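4. Household Items on the Vando Kit

4.1 What the vendor claims

The Vando kit is sold by Plallstead as a complete package for collecting manipulation data by hand: a two-finger gripper tool, a camera mount, a calibration card, and a license for the processing software. The sales sheet promises "policy-ready demonstrations from the first afternoon." We bought one kit at list price and had no contact with the vendor's engineers until the tests were finished. Our question in this section is a narrow one. If a lab with no special experience follows the printed manual, how much of what it records can be used?

The sales sheet leans on rigid objects, mostly cups and blocks. Those are easy for almost any parallel gripper, and the numbers printed for them say little about a kit that is marketed for the home. We therefore gave most of our time to soft goods and containers. Fabric folds under its own weight, has no fixed outline, and often lies so flat that there is nothing for a finger to get under. A kit that does well with cups and badly with cloth is still a useful product, but it should be priced and described as one.

4.2 Procedure

Three operators recorded 216 demonstrations with the Vando tool over two weeks in December. None of them had used it before. Each operator read the manual, watched the vendor's training video once, and then worked without help. Tasks included picking up a flat bag, moving it next to a basket, and placing it inside. We set no time limit. Figure 3 shows one of the soft-goods setups, with a mesh bag lying flat on the table and a woven basket behind it. 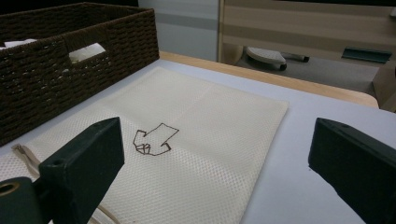
Figure 3. Mesh zipper bag and woven basket, with the fingers of the hand-held gripper in the foreground.

Femke Dekker, reading an early draft of this section, objected that we were asking too much of a two-finger tool, and that a fair test would let the operator pinch the zipper edge every time. She added that in her own work with the older Avard kit she never got a clean grasp from the middle of a thin fabric and had stopped trying. We take the point about the zipper edge. A stiffer strip gives the fingers something to close on, and an experienced operator will look for it. The manual, though, does not mention edges, seams or zippers anywhere in its chapter on fabric. It tells the user to "approach from above and close gently." Our operators did exactly that until they worked out something better on their own, and the recordings from that early stretch are part of what a new customer would get.

4.3 Results

Of the 216 demonstrations, the vendor's own software rejected 17 at import, in most cases because it lost track of the tool's position. That is a good figure and we say so gladly. Tracking was the part of the kit we expected to fail, and it held up even when the operator moved quickly.

The trouble came afterward. The software marks a demonstration as "valid" when the position track is complete and the fingers have closed at least once. It does not check that anything was held. We watched every accepted recording and found that failed grasps on fabric passed the filter freely, including several in which the fingers closed on nothing at all and the operator simply started over. A customer who trusts the green check mark will train on those recordings along with the good ones. Plallstead describes this step as "automatic quality control" -- a generous name for it.

Finger wear was a smaller complaint. The pads had smoothed visibly by the end of the second week, and one operator reported that the bag slid out more often than it had at the start. We did not measure grip force, so we can't separate wear from fatigue or plain impatience. Replacement pads are sold only in sets and are not covered by the basic license.

4.4 Comparison with the Segers service

Segers sells recordings and no hardware. The customer describes a task and receives finished data. We ordered 100 demonstrations of the bag-and-basket task. They arrived on time and had clearly been checked by a person, and failed grasps were labeled as such. The labels alone made the set easier to use than ours. Against that, we had no say in how the work was done, and a request for the raw camera files was declined. For a lab that wants to study grasping itself, that is a serious limit.

Neither product supports the strongest claims made for it. The Vando kit records motion well and judges it poorly. A lab willing to review its own footage can work around the second problem, but the hours belong in the budget, and the sales sheet leaves them out.

Correspondence: Henk Leemans, corresponding author | All rights reserved | Back to top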